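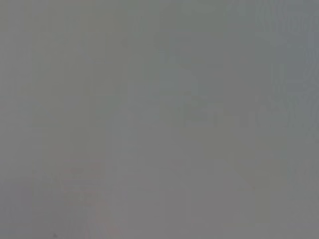

Gray paint for a rental kitchen, is it ever just gray??

Forum: Walls, Floors & Trim
Thread started in February, 11 replies hidden, showing best match

putty_knife_pam
ok so I need a gray for the kitchen. Not blue gray, not purple gray. Just gray. Medium. Something I can wash because of the stove wall. Tried two sample pots already, one went lavender by dinnertime and the other looks like pea soup next to the cabinets. Cabinets are cream, counter is a speckly brown thing I can't change. North window, one. Help, painting it this weekend or its not getting done til summer

gravelroad
No such thing as plain gray. Every one leans. Green, blue, violet, sometimes pink if they got cute with it. You pick which lean you can live with.

ohm_sweet_ohm
Orkell 2655. Done two kitchens in it. Leans olive but only a hair, and with cream cabinets thats what you want. The mauve ones fight with cream every time

tuesdaytile
disagree on 2655, it went full army blanket in my north room. Try 2452, same card, one up. Bit cooler.

ohm_sweet_ohm
what bulbs tho

tuesdaytile
whatever was in there when I moved in. Yellowish

ohm_sweet_ohm
well there you go. Yellow bulb + olive gray = army blanket. Not the paints fault

tuesdaytile
I'm not changing nine bulbs for a can of paint

putty_knife_pam
mine are yellowish too I think? the fixture over the sink is white white. So it changes when you walk across the room, drives me nuts

gravelroad
Fix that first. Same bulbs everywhere, then look at samples. Otherwise you'll be chasing it forever. Paint a big piece of posterboard, two coats, and move it around. Stove wall, window wall, behind the faucet. Look at it at 8 am and again at night. Little squares on the wall are useless, the old color messes with your eye

mrs_dunnock
Loureiro makes a scrub matte that's good behind a stove. Wiped spaghetti sauce off mine plenty. I had the store mix 2452 into it, came out close but not perfect. A touch greener if I'm picky, and I am

latex_larry
Don't do matte in a kitchen. Just don't. Satin.

mrs_dunnock
Larry satin shows every patch and roller mark in a rental that's been patched by six tenants. Scrub matte is fine. That was true of old flat paint, not this

latex_larry
been painting 30 years and I've repainted a lot of "scrub matte" kitchens. shiny spots where they rubbed it. Satin, good primer, sand your patches, done

gravelroad
you're both right, depends how hard she scrubs. Eggshell and move on

putty_knife_pam
walls are pretty lumpy so leaning matte or eggshell. What primer? theres grease on that wall under whatever beige this is

latex_larry
Degrease first, rinse, let it dry overnight. Then primer. Brerkance stain block is ok. If the yellow still comes thru do a second coat of primer, dont try and cover it with color

ohm_sweet_ohm
also ask your landlord lol. mine made me put it back to the original and the original was Pruvska 903, which they quit making. Got roughly a match after four trips

putty_knife_pam
landlord said "nothing dark" thats all I got. In a text so I saved it

tuesdaytile
2452 isn't dark. 2655 kinda is

ohm_sweet_ohm
it is NOT, its mid

mrs_dunnock
Get a sample of each and do the posterboard like gravel said. Cheaper than one wrong gallon

putty_knife_pam
ok. Both samples, posterboard, matching bulbs, and the degreaser. Going to the store before they close, will post again when I have the boards up. if its lavender again I'm going white

latex_larry
white leans too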